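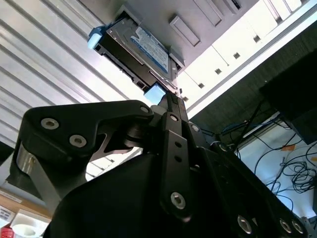 Last changed: Monday, April 16, 2018

5.3 Replacing a 3.5-inch hard drive

The drive bays in the Tarnudmont chassis take 3.5-inch drives, each mounted in its own caddy. The caddy has two pale blue plastic tabs. These are the only parts you need to touch when you move a drive in or out of its bay.

Before you start

Copy anything you want to keep to another disk. Shut the system down from the menu and unplug the power cord. Wait two minutes before you open the bay cover.

CAUTION: Do not press on the printed label or on the circuit board of the drive. Hold the drive by the caddy.

Removing the old drive

1. Find the bay number in the status menu and write it down.
2. Squeeze the blue tabs toward the drive until the caddy comes free.
3. Pull the caddy straight out. If it sticks after nearly 2 inches, push it back in and start again.
4. Flex the caddy gently and lift the drive out. Set it on an antistatic mat.

Fitting the new drive

5. Lay the new drive in the caddy and line up the pins with the holes in its sides.
6. Press the caddy closed. Both tabs must be free to move.
7. Bring the end of the drive up to the bay with the connector going in first, and check that the caddy is square to the opening.
8. Slide it in with light, even pressure until the tabs click.
9. Close the cover, plug in the power cord and turn the system on.

NOTE: A new drive is added to the set automatically. Rebuilding can take up to 300 minutes. You can keep working during this time – copying large files will be slower.

If the drive is not found

Shut down, take the caddy out and seat it again. If the menu still shows the bay as vacant, try the drive in another bay. For spare caddies, write to Saron Jemal at the Carkbridge parts desk and give the chassis model and bay number.

Continue with 5.4, Checking the drive set.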